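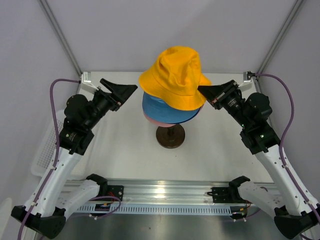

We've had the Larkari two-arm cell in our packing room since January, and I've been meaning to write a proper review ever since. Short version — I love it, with a few grumbles.

Some background. We're a small hat company, Dzene, and most of what we sell is cotton bucket hats. They come off the sewing side in stacks, and every stack has to be taken apart, checked and put into baskets by color. A bucket hat sounds like an easy thing to pick up until you've done 800 of them in a shift. The brims cling to each other, you grab one and get two, and by midafternoon your thumbs know all about it.

The cell came from Ellolska, who did the installation and the first round of training with us. You get two arms on a rail, a plain white table, walls on three sides and a wrist camera on each arm. We put in our own display stand and our own plastic basket, and both were fine with no changes. I was so happy not to have to buy special trays!

What sold me is the way the arms share a hat. They take it by opposite sides, much like you would with two hands, and the pointed fingers are slim enough to get at a soft brim.

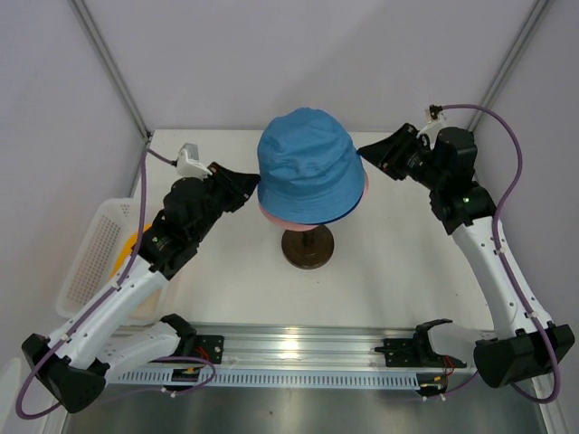
Both grippers on the blue hat, with the pink one still underneath.

Speed is not the reason to get one. Our fastest packer clears 78 hats in the time the cell does 55, and she enjoys reminding us. But the cell keeps going through lunch, and that has changed the day for all of us more than I expected. Before, three people stood at the stacks all morning. Now one person keeps the stand filled and swaps baskets while the other two do final inspection and the custom orders, the jobs people used to argue over. Nobody lost hours over it, which was the first question asked when the crate arrived (quite right too). One of our sewers has learned to set up new hat styles on it and is now better at it than I am.

Grumbles: stiff new hats need a slower setting, and getting that right took us 17 tries. The manual is thin on soft goods. The cables loop out wide at the elbows, so leave more room at the sides than the floor plan says. And I'd like a louder chime when it stops and wants help.

We looked at the Caltia single-arm unit as well. It's cheaper and takes less space, and for boxes I'd probably have picked it. For floppy things with brims, get the two arms.

Posted 12/11/20

Related reviews
Caltia single-arm unit: a week on boxes
Anti-fatigue mats for standing work
Label printers for small packing rooms
Stackable baskets, big and small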